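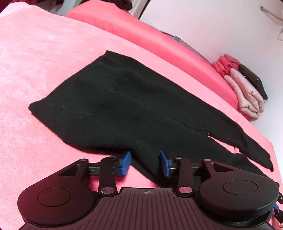
Knitwear, Folding and Storage: Gallery Page

Rallano Garment Care Notes, Bedroom Series
Text and captions: Hiba Haddadin

The bedroom series covers the handling of everyday clothes between the dryer rack and the drawer. This page deals with knitted sweaters. It sets out the fold used throughout the series, the checks made before folding, and the storage arrangement in the Brergate apartment, where the work was done over one week in April.

A knitted sweater behaves differently from a shirt. The fabric stretches under its own weight, holds a crease less sharply, and shifts when one layer is pulled across another. For this reason all knits in the series are folded flat on a bed. A table of the same height gives a cleaner edge but tends to be too narrow for a sweater with both sleeves extended. The bed gives enough width, and the slight give of the mattress keeps the bottom layer from sliding.

Black sweater, ribbed knit

The sweater lies on the bed before folding, set on the diagonal with one long sleeve extended. Fine ribbing, a few light specks of lint, a folded panel with a seam line across the middle.

Lint. Dark knits show light fibers at any distance. Remove them while the garment is flat, working along the ribs. Working across the ribs pushes small fibers down between them. A dry lint roller is adequate for most pieces. Sticky tape wrapped around the hand is a fair substitute but leaves residue on coarse yarn.

Loose threads. Do not cut a thread on a knit before finding out where it starts. A label thread can be trimmed close. A pulled stitch should be drawn through to the inside with a crochet hook and left at full length.

Squaring up. A garment set down on the diagonal is turned until the hem is parallel to the near edge of the bed. Lift and turn in two stages, shoulders first and hem second. Dragging the whole piece by one sleeve lengthens the sleeve.

The fold

The same sequence is used for every long-sleeved knit in the series.

1. Lay the sweater face down and smooth from the center outward with a flat hand.
2. Bring the side seams into line. On ribbed knits, follow one rib from hem to shoulder and use it as the reference.
3. Fold the right side in by a quarter of the body width. Lay the sleeve straight down along the back.
4. Repeat with the left side. The sleeves should lie next to each other and should not overlap above the elbow.
5. Turn up any length of cuff that extends past the hem.
6. Fold the hem up to the middle of the back, then fold again to the shoulder line.
7. Turn the piece over. Check the neckline and the two front edges.

The finished width in this series is 9 inches. This is set by the drawer, which takes two stacks side by side with a small clearance. Heavier knits are folded once in step 6 and finish longer and thinner.

Common faults

One edge thicker than the other. The sleeves have been stacked on the same side. Reopen to step 3.

Twisted body. Side seams out of line, usually from a garment that was hung to dry. Reopen completely, smooth, and check the seams again. If the twist is in the knit itself, align to the neckline and accept the seam position.

Bulge at the center. A panel or band has doubled under during step 1. Black garments are the worst for this, as a fold and a seam look much alike under a ceiling light. Check by touch: a seam is a narrow, firm ridge, and a doubled layer is wide and soft.

Stack leaning forward. All folded edges are facing the same way. Alternate them.

Stacking and storage

Stacks are limited to 8 pieces for light knits. Heavy knits go in stacks of half that number. Weight at the bottom of a taller stack flattens the rib and leaves a line where the piece above ends. Rotate the stack when clean items return: new pieces go underneath, and the next one to be worn comes off the top.

Black and navy are kept in separate stacks. The two are difficult to tell apart in the morning, and sorting them at the folding stage takes less time than sorting them in the drawer. A Twal drawer divider holds the stacks apart. The divider is 18 inches long and was trimmed slightly at one end to clear the drawer runner.

Sweaters are not stored on hangers in this apartment. Where a hanger has to be used, fold the sweater in half lengthwise, lay it over the hanger at the armpit, and pass the body and the sleeves over the bar. The shoulders then carry no load.

Off-season knits go into Veltarlow cotton bags on the closet shelf. Every item is washed and fully dried first. The bags are labeled by type and color on the outside, on the end that faces the room.

Notes on the record

The household inventory lists each garment with its color, knit, fold type and drawer position. Item numbers run in the order of entry and are not reused when a garment leaves the house. The current last entry is 2,764, which includes linens and outerwear. Knits are inspected for lint, pulls and seam wear each time they are folded, and a repair is entered against the item number on the same day.

Related pages in the series: Shirts and Blouses; Trousers; Socks, Paired; Bed Linen, Fitted and Flat.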